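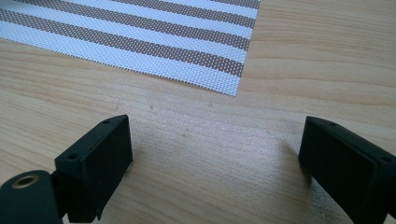 小卡册买活页的还是固定页的?

打算长期追同一部剧或者同一个团,买活页的。只想把一次巡演的东西收好留个纪念,固定页更便宜,也更薄,放书架上不占地方。

我用的是Sunivitz出的Plikis活页收藏册,A5大小,官方店159元,含25张四格内页和一套分隔页。发文日期2021年1月19日,买来用了半年多,去年6月下的单。没有拿推广费,册子是自己掏钱买的。

先说我拿它装什么。我主要追音乐剧《Escobedo》,从首轮巡演开始收票根、场刊附的角色卡、卡司合影拍立得尺寸的复刻卡,还有粉丝之间互换的自印小卡。之前全部塞在饼干盒里,找一张要翻半天,有几张角色卡的角已经磨白了。手机里另外存了近2000张剧照和返场图,有一部分我会冲印出来,和实体卡放在一起。

外壳

硬壳,PU面,我买的是灰蓝色。网页上的图偏蓝,到手偏灰,介意颜色的最好去看买家秀。封面有一个可以插卡的透明窗,标准小卡尺寸刚好,戴硬卡套就塞不进去。书脊上没有标签位,册子多了以后不好分辨,我自己贴了手写标签。

搭扣是磁吸的,装到三十来张内页时还能扣上,再多就会翘。店铺写的最大容量是50张内页,我照着装满过一次,扣不上,册子平放时封面是斜的。如果按店铺说的上限来装,建议另外配一根绑带。

环扣

六孔金属环,开合有力,对得也齐,半年下来没有错位。缺点是刚开始很紧,指甲短的人不好掰。翻页的时候靠近环的那几页会有一点卡,前后各垫一张厚的分隔页以后好一些。

孔距是通用的A5六孔,所以不一定要买原厂内页。我混用过Clelia的内页,能装,但是Clelia的页宽比Plikis原厂的多出几毫米,侧面看参差不齐。强迫症请统一买一家。

内页

材质写的是PP,不含PVC。对收卡的人来说这个很重要,PVC放久了容易粘卡面。我每个月抽几张出来看,目前没有粘,也没有发雾。透明度中等,比Clelia的略差一点,隔着内页拍照会有一层轻微的灰。要拍图发微博的话,还是得把卡拿出来。

四格内页的格子净尺寸比标准小卡大一圈,戴一层薄卡套放进去正合适,戴两层就要用力推。开口都在上方,倒过来晃,没有卡掉出来;不戴卡套的裸卡会滑,晃几下能露出一截。

票根是个麻烦。纸质票的长度各剧场不一样,四格放不下,两格横版的能放下大部分,有一家剧场的长条票只能对折或者用整页的。我不想折票,就单独买了一包整页,一页放一张票加一张当天的卡司表缩印件。另外热敏纸的票会褪色,什么册子都挡不住,收之前先扫描一份。
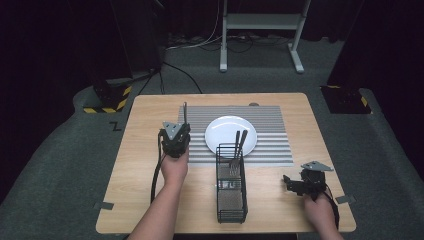 分隔页一共五张,磨砂的,带侧标签,可以用油性笔写字,酒精能擦掉。我的分法是按巡演城市,每个城市里再按场次排,卡司换人的场次夹一张小纸条。也试过按角色分,后来放弃了,同一个角色有几组卡司,排到中间就要整页整页往后挪,活页也嫌累。追团的朋友一般按专辑分,那样会省事很多。

重量和携带

空册不重,装了三十多页卡以后就有点分量,放帆布包里背一天肩膀会酸。去剧场门口换卡我不带它,另外用一本巴掌大的小册子,只装当天要换的。带大册子去现场还有一个问题,散场时人挤人,硬壳的角容易磕,我的右下角就是这样磕出了一个坑,PU皮没有破。

气味

刚拆封有味道,比较明显。打开放在阳台通风,14天以后凑近才能闻到。赶着装卡的人可以先只装内页晾着,卡晚点再放。

售后

第一次寄来的册子有一张分隔页孔打歪了,联系客服后补寄了一张,没有要求退回坏的那张。回复隔了一天,态度正常。补寄的走平邮,等得比较久。

和Clelia比

Clelia同尺寸的册子便宜几十块,内页更透,外壳是软的,立不住,环是塑料的。我有一本用来放重复的卡和待换的卡,够用。如果只买一本,又经常翻看,我会选Plikis,主要图它的环和硬壳。如果是给刚入坑的朋友当礼物,还不知道能追多久,Clelia就可以了。

优点
环扣结实,半年没有错位
硬壳能立在书架上
通用孔距,内页好补

缺点
装不到标称的页数
书脊没有标签位
新册气味重
内页透明度一般

评分给四星,扣的一星主要在容量。店铺把标称改成三十五张左右的话,我没有什么意见。

补充几个私信里问到的。场刊放不进去,A5册装不了常规尺寸的场刊,要另外买A4的,Sunivitz有A4款,我没用过。徽章不要放,会把对面页的卡压出印子。拍立得用原厂的三格页,宽幅拍立得用两格页。签名卡我都先套一层卡套,等墨干透再放,直接贴着内页有蹭掉的风险。

黑色和灰蓝色是同一个价,粉色当时缺货,现在有没有补货我不清楚。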